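Search this site Go

24 shares | 2 comments

I got to Lulberg just before seven in the morning, clutching a coffee I wasn't allowed to take past the door. The firm packs refill bottles, tubs and travel kits for other people's brands, and until last September every one of them went into its basket by hand. Now a good chunk of the packing is being handed to a pair of robot arms running software called Arkedness, and I wanted to know what the packers made of it.

They're busier than I expected! The arms have to learn from somebody, so the packers take turns at the tables with a gripper in each hand, doing the old job slowly, over and over, while the movements are recorded. The target is 2,000 good goes per product (a fumble gets binned), and there are 23 products on the list. I had a try. My wrists ached within minutes and I dropped more than I packed.
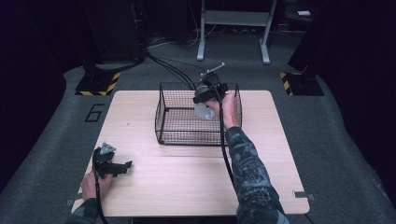
According to one packer on the early shift, it's the pay grade that matters, and she'd like it in writing that teaching the thing counts as skilled work. "I've spent years getting quick at this," she told me. "If they want the quickness, fine, but it's worth something."

I think she's got a point. Lulberg has put the recording shifts on a slightly better rate, but only until the list is finished, and what comes after is still being argued over. The managers talk about people moving to checking and repairs. Some of the packers fancy that (the repair bench has chairs, for a start). Others liked the chat on the old line and miss it, as the tables are set apart and you need to concentrate.

I stayed until the shift changed at 2, and the next lot were already asking who'd be on the tub lids, which everyone hates.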